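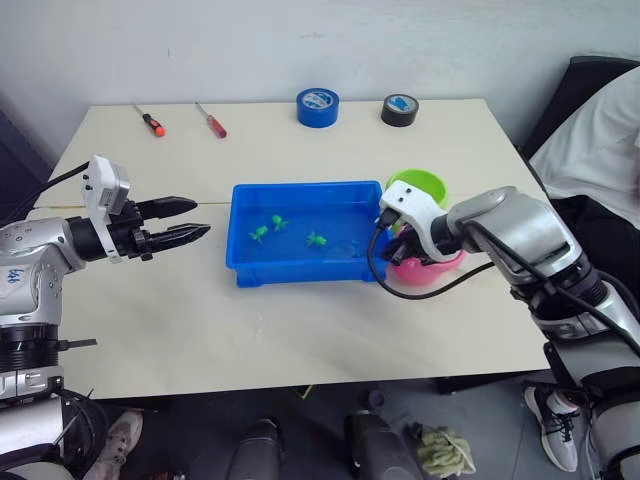
## Bath seals and a slow drip

4 Apr 2023

The sealant round our bath had been going black at the tap end since October. I wiped it with bleach every few weeks and it came back every time. Last weekend I cut the lot out and did it again.

Removing the old stuff took most of Saturday. I used a plastic scraper first, then a blade held nearly flat. Under it was an older layer that somebody had simply gone over, and that one came off in crumbs. The builders' merchant on Orkberg Road had Astus sealant in white and in clear. I bought white, two tubes, and used one and a bit.

Fill the bath before you seal it. The weight pulls it down slightly, and if you seal it empty the joint can open up the first time anyone gets in. I left ours full overnight and let it out on Sunday afternoon.

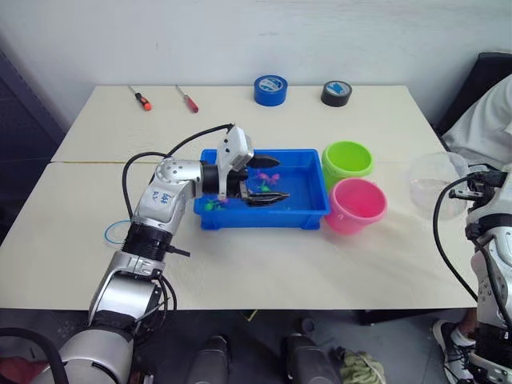 ## The drip

The cold tap has dripped for longer than the seal has been bad. We are on a meter, so I looked up the readings I keep in a notebook. The January one was 1,245 and the latest is 1,336, which makes 91 units for the quarter. I can't say how much of that is the tap.

I changed the washer. It still drips, though less often, and I think the seat underneath is worn. A reseating tool can be hired, or I could replace both taps. The pair I like are from Skastimari and cost £179, so I'll try the tool first.

The bathroom door also needs planing along the bottom. I'll do that when it's warm enough to have it off and outside.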